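Section 4. Packing Y-Brackets for Return or Storage

Read this section before you send brackets back to the Plurkville service shop or put them away at the end of a job. It applies to all Zumik stand kits that ship with the dark gray Y-shaped brackets. For the base plates and the long tubes, see Section 5.

4.1 What you need

One corrugated cardboard box, clean and dry. The carton the kit came in is fine if the bottom is still flat and the walls do not bow.
Silver cushion wrap, enough to cover the bottom of the box and to lay over the top.
A flat piece of cardboard the size of the box opening, for a lid.
Packing tape, 2 inches wide.
A utility knife.
A soft rag.
The parts list from the kit, or a blank copy from the back of this manual.

4.2 Preparing the box

1. Set the box on a table with a smooth top. Leave enough room beside it to lay the brackets out.

2. Cut off all four top flaps along the fold. The brackets have arms that stick out at an angle, and they catch on the flaps going in and coming out.

CAUTION: Cut away from your body and keep your other hand behind the blade. Do not cut with brackets already in the box.

3. Check the bottom seam. If the tape has lifted, pull it off and put on two new strips, one over the other.

4. Old tape or an old label on the front of the box can stay if it is stuck down well. Cross out any old address with a marker.

5. Crumple the silver wrap loosely and spread it over the whole bottom, corners included. It should be about 2 inches deep before you put any weight on it. Do not fold it flat - flat wrap packs down and the lower brackets end up on bare cardboard.

6. Pick up torn pieces of wrap as you go. They slide underfoot on a coated floor.

4.3 Cleaning and checking the brackets

1. Wipe each bracket with the dry rag. Pay attention to the short round sections, where grit collects.

2. Take out any set screws and put them in the small parts bag. Screws left in the brackets work loose in transit.

3. Look at the place where the arms meet. Set aside any bracket with a crack or a bent arm and tag it DAMAGED. Tagged brackets go in a separate box.

4. Write the number of brackets on the parts list. A full Sheikh kit has 30. If you have 29, check the tube ends before you report one missing, as a bracket is easily left on a tube.

Note: Do not oil the brackets before packing. Oil soaks into the cardboard and weakens the bottom of the box. For storage longer than a season, use the dry rust paper, part 61.

4.4 Loading

1. Start at one side of the box and work across. Lower each bracket by hand onto the wrap. Do not drop or pour them in.

2. Lay the brackets on their sides. They do not have to line up, and a slight angle is fine, but no arm should press into the cardboard.

3. When the first layer is down, push lightly on it. If you feel the bottom of the box, take the brackets out and add wrap.

4. Place a sheet of wrap between layers. Two layers is the limit for a standard carton.

5. Stop while the brackets are still well below the rim. The top sheet of wrap and the lid need that space.

CAUTION: A box with two full layers is heavy. Lift it from underneath with both hands. Never lift it by the rim, which has little strength once the flaps are gone.

4.5 Closing and labeling

1. Put the parts list on top of the last layer, then cover it with wrap.

2. Lay the lid over the opening and tape all four edges. Run one more strip all the way around the box in each direction.

3. Write the kit name on two sides. For a Vundia kit, add the letter V after the name, as the arms are shorter and the two types get mixed up on the shelf.

4. For returns, copy the return number onto the lid. The shop cannot accept a box without one.

4.6 Storage

Keep packed boxes indoors, off bare concrete, and no more than three high. Open one box from each stack every August and look for rust or damp wrap. Replace damp wrap right away - it holds water against the metal. Stores holding more than 500 brackets should use the plastic bins in Section 6 instead of cardboard.

Section revised 28 Jun 2018
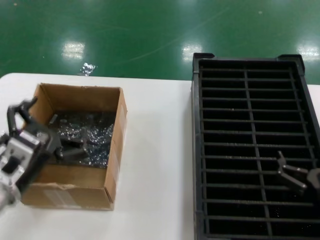 Figure 4-1. Y-brackets on silver wrap, box flaps removed.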